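Workshop notebook, Jerneren
May, morning into early afternoon

Re-covering the big table

Old paper came off first. It had been down since winter and had gone soft along the front, where people lean. Two tears near the left side had been patched with tape over tape and the patches caught on sleeves. Pulled it up in one go from the far edge. Tape residue stayed on the top in long lines. Scraped with the plastic blade, then wiped with citrus cleaner and again with plain water. Left it to dry with the window open and went to find the new roll.

The new roll is the heavier kraft from Griltell. It has more curl than the old stuff. Cut the piece at 2,708 mm, which includes extra at both ends for trimming. Rolled it backward on itself and left it on the floor with the level on top while I had coffee. That took most of the curl out. The last bit of curl at the core end never went flat, so I used that end for the trim.

Laid it with the smooth side up. I had it rough side up the first time and pencil marks were hard to see, so it got flipped. Worked from the middle out with a folded rag. One bubble would not go. Lifted the edge as far as the bubble, pulled snug, put it down again, fine.

Fitting around the plate: made a cardboard template first this time. Last time I cut freehand and had to cover the gap with a strip. The template is in the flat drawer with the long rulers, marked TABLE PLATE. Please don't use it for shelf liner.

Grid. Pencil first, tape second. Snapped the long lines with the chalk string, but the chalk left dust that the tape did not like, so I brushed it off and redid those in pencil with the long straightedge. Tape is the dark blue Cokusska. It lifts off kraft without pulling fibers if you take it up within a few weeks. After that it takes the top layer with it, as the old sheet showed.

Order that worked:
Long lines first, all in one direction, each strip run past the mark at both ends.
Cross lines next, laid over the long ones. Don't cut at the crossings.
Press with the edge of a card, starting from the center.
Trim the ends last, with a new blade.

I pulled one cross line too tight and it stretched, then crept back over lunch and left a pucker in the paper. Replaced it. Lay the tape, don't pull it. Also check diagonals before pressing anything down hard. Mine were out by seven millimeters the first time, which turned out to be the straightedge slipping at the far end. Put a clamp on it after that.

Leftover from the roll weighed 636 g on the parcel scale. Not enough for another full table, enough for the packing bench. It's standing behind the door. Hämäläinen has the same width in a lighter grade and I'd like to try a short piece before we order again – the heavy one is good to write on but stiff to fold over an edge.

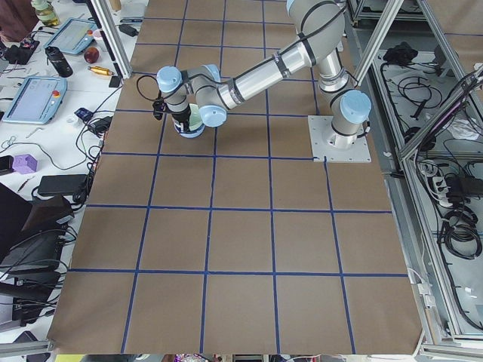
The tape lines are all down. The crossings lie the way I meant them to and the bottom edge of the paper came out straight. One line runs right up against the white plate, so expect that strip to scuff before the others and check it when you wipe down. There are small bits of white tape along the right margin near the plate. They can come off when the next sheet goes on, no need to pick at them now and risk the paper. The side table is another matter. Water bottle lying on its side, an apple next to it, and a glass bottle of something greenish up in the corner, all on the same surface as the tablets. Food and drink to the shelf by the sink, please. One spill gets under the kraft and the whole sheet has to come up.

Still to do:
Order blue tape. Up to nine rolls fit in the drawer, we are on the last two.
New blades for the trim knife.
Try the lighter paper on the packing bench.
Write the date on the underside of the sheet next time, before it goes down. Forgot again.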